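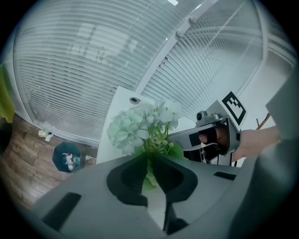

Lab 4: Comparing Finger Pads on the Hand-Held Grippers

Reading before the session: the chapter on contact and friction, and the short note on wide-angle cameras from Lab 2. Bring your lab notebook. Logs are due at the start of the next Tuesday session.

1. What this lab is for

In Lab 3 you gripped blocks and cups. Those parts are stiff, and almost any pad will hold them if you close far enough. Plants are different. Stems bend and crush, leaves slide over each other, and the weight sits well above the point where the fingers meet. Hydrangeas make the problem worse, with big heads on stems that are thin by comparison.

You will compare two sets of finger pads on the same hand-held gripper. The lobed pads are black and curve in toward each other, so the stems are pinched in a narrow gap. The flat pads are the ones you used on the blocks. The question is which set holds a small bouquet upright with less damage to the stems, and whether the camera view is good enough to tell you so afterward.

2. Equipment

Hand-held gripper with wide-angle camera
Lobed pads (Premutora) and flat pads (Bråten)
Second gripper with marker and camera module, for the two-handed part
Bouquet of two flower heads with leaves left on
Bin for scraps
Log sheet

The pads from the two makers use different screws. Keep them in their own trays.

3. Procedure, one hand

Fit the lobed pads and check that they meet evenly along their length. Start recording before you pick up the gripper.

Approach the stems from the side, below the lowest blossoms. Close slowly until the stems stop turning between the pads, then stop. Lift straight up, hold for 2 seconds, and set the bouquet back down. Open all the way before you back off, or the leaves will catch.

Do 30 lifts with the lobed pads and 30 with the flat pads. Change to a fresh bouquet when you change pads. If a lift goes wrong, log it as a failure and carry on. Do not repeat it and keep the better one.

4. Procedure, two hands

One partner holds the bouquet in the first gripper. The other brings the second gripper in from the right and takes hold of the stems below the first set of pads. Keep the square marker facing up and clear of your wrist for the whole handover. If your forearm covers it, the position estimate drops out and that stretch of the recording can't be used.

Put your hand fully through the strap before you lift. The second gripper is heavier at the front than it looks, and people tend to tip it when they reach.

5. What to write down

For each lift, log the pad set, held or dropped, and any mark on the stem. Use the same three words for marks that we used in class: none, dent, split. A dent is any flat spot you can feel with a fingernail. Also note any lift where a leaf was caught between the pads. A trapped leaf can act as padding, and a lift with one should not be lumped in with the others.

6. Reading the video

Straight lines bend in this lens. The slats of the blinds come out as arcs, and the sides of the gripper look more curved than they are. Do not measure anything off the raw video. Run it through the Brarkura correction script first, using the calibration file from Lab 2.

The pads are glossy and will pick up reflections from the ceiling lights. If you can't find the edge of a pad in a given image, mark it as unclear and use the next one. The gap between the pads is the part to watch. A stem that turns or slides there usually shows it before the flower heads start to lean.

7. Questions for the log

Which pad set dropped fewer bouquets? Which marked fewer stems? If the answers differ, say which set you would use for packing flowers and which for moving them a short distance, and why.

The Nuturberg data set has 1000 lifts with flat pads only, 33 of them with cut flowers. Is that enough to compare with your own results? What would you need to know about those lifts first?

8. Before you leave

Pick up petals and scraps from the floor – they are slippery on the wood. Take the pads off, wipe them, and put them back in the right trays. Check that your recording opens and plays before you clear the card.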